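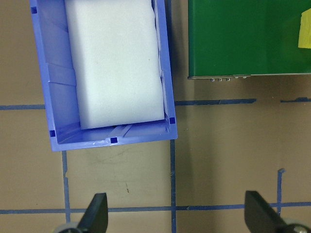
Eltby Pantry Club

I bought the Dustura smoked tea after reading the product page three times, and I still couldn't tell you what it is. "Premium leaf, traditional method." Whose method? The page says the box makes 2,000 cups, then further down it says 1,000, and the price doesn't change depending on which you believe.

The seller is Dirance, who also carry the Bakhtiari black I've been drinking for years. That one comes in a plain bag with the harvest month on it (May, on mine) and tastes like tea. The Dustura tastes like a campfire somebody put out with lemonade. Negin Parsa from the club likes it with milk. I tried it with milk.

My bigger gripe is the "limited time" discount. I first saw it six weeks ago. It was still running last night, same red letters, same countdown, and the countdown starts over when you reload the page. I wrote to ask when the sale ends and got a reply thanking me for my interest in bulk orders.

Steeping directions say two minutes. At two minutes it's pale and smoky, at six it's brown and smoky. I'll finish the box, I suppose, or take it to the next tasting and leave without it.

Print this page | E-mail this page

Comments

Carys James: Mine said 1,000 cups on the lid. Are they counting reusing the leaves?

Parviz Ghasemi: You're too hard on it. Try less leaf and cooler water.

Imogen Hulme: I reloaded the page and got another six hours. Still didn't buy it.

Contact Agnes Tosh | Copyright Eltby Pantry Club | Back to top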